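The Long Fold: A Month with the Drarnari Two-Arm Laundry Service

Malcombe has been promising us a tidier house for as long as I have been writing about household gadgets for this magazine, and I have a cupboard at home (well, two cupboards) full of things that were meant to deliver one. So when the company offered a subscription to its Drarnari folding service ahead of the autumn launch, I said yes with the sort of hope I usually save for the first warm day at the beach, and cleared the washing off the spare-room bench to make space for it.

The idea is a simple one. You don't buy the Drarnari, you hire it, in the same way you might hire a floor sander or a marquee, only it stays. A pair of arms is set up over a padded bench covered in cloth, you put your clean laundry within reach, and the arms do the sorting and the folding while you get on with dinner. Malcombe looks after the rest. If a finger wears out or a cable gives up, someone comes around from the Brisdale depot with a replacement, and in the meantime the company keeps sending through new folding routines, which arrive overnight and have names like "Tea Towel 3" and "Soft Collar".

The fee is $790 a quarter, and I'll come back to that, because it was the first thing every one of my neighbours asked me and I suspect it will be the first thing you want to talk about too.

Setting up took most of a morning. The two installers were lovely, and very patient with a person who wanted to know what every bolt was for, and they spent far longer than I'd expected getting the bench level and smoothing out the cover. That cover matters more than you'd think. Malcombe buys it from a small mill called Bouzid, and it needs enough grip that a shirt won't slide about when one sleeve is being tugged, but not so much that the cloth catches and bunches up. I was told firmly not to replace it with an old blanket. I replaced it with an old blanket in the second week, naturally, and the folding went to pieces until I put the proper one back.
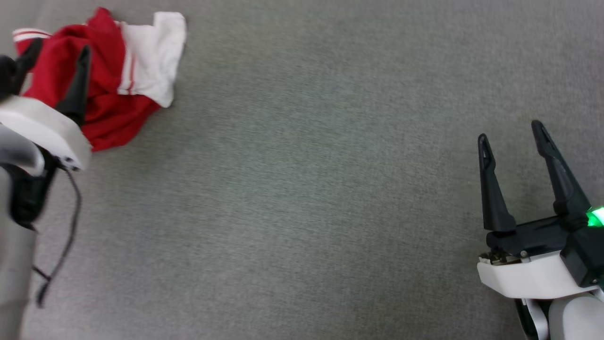

Folding is a harder job than it looks, and I've come away from this month with a good deal more respect for anyone who has done it for a living. A plate is always a plate, whichever way you pick it up, but a T-shirt has a thousand shapes and most of them are a lump. Before anything can be folded, the lump has to be understood: which bit is hem, which is neck, what's inside out. Give the Drarnari a red and white garment in a crumpled heap, with its striped trim curling out of one side, and you have handed it the real problem, and those long black fingers have to find a decent place to take hold among all those creases. The folding itself, once a garment is lying flat, is nearly the easy part.

On a good run I found it lovely to watch. I'd bring my cup of tea in and sit on the end of the spare bed, which I had absolutely not planned to do, and half an hour would go by. It would lift a corner, let it drop, try another, lift the whole thing up and let gravity do some of the thinking, and then all of a sudden there would be a shoulder seam where there had only been a muddle, and the rest would follow along quite briskly. Towels came out beautifully, square and with the edges tucked under, much better than mine. Pillowcases too. T-shirts were good by the end of the month, though early on they had a slightly hunched look about them, as though they'd been folded by somebody in a hurry to catch a bus.

Other things did less well. Fitted sheets are beyond it, and Malcombe says so in the booklet, which I thought was fair enough given that they're beyond me as well. Socks it will pair if they're plain and lie apart from each other, but a knot of school socks straight out of the dryer goes into the "ask me later" pile, and that pile can grow. Anything with long drawstrings is a gamble. Black clothes on a dull winter afternoon slowed it down as well, until I moved a lamp closer to the bench.

It is slow, too, and I'd like to be plain about that. A basket I could get through during the evening news took the Drarnari 2 hours, sometimes longer if there were a lot of jumpers in it. Whether you mind will depend on how you live. I started loading it before bed and shutting the door, and once I'd done that the time stopped bothering me at all, although the cat took a while to come to terms with the hum.

Then there's the room it needs. The bench is bigger than my dining table, and you have to leave clear space on both sides for the arms to swing, so a flat is probably out of the question. Friends in a townhouse measured up their laundry while they were visiting and went home disappointed. The safety side I was happy with: lean in over the bench and everything stops, and it waits for you to press the pedal before it carries on.

As for the money, $790 a quarter is a lot to pay for folded towels, and in an ordinary household I can't see it making sense yet. Where I can picture it is in a small guesthouse, or a physio clinic, or a swim school with its mountains of towels, any place where somebody is spending 8 hours a week on the job and would rather be doing something else. Malcombe tells me a lower-priced plan for homes is due in July, with a smaller bench and shorter arms, and I've asked to be put on the list for that one.

The installers are coming back to collect mine soon. I've got three loads of towels saved up for it before they do.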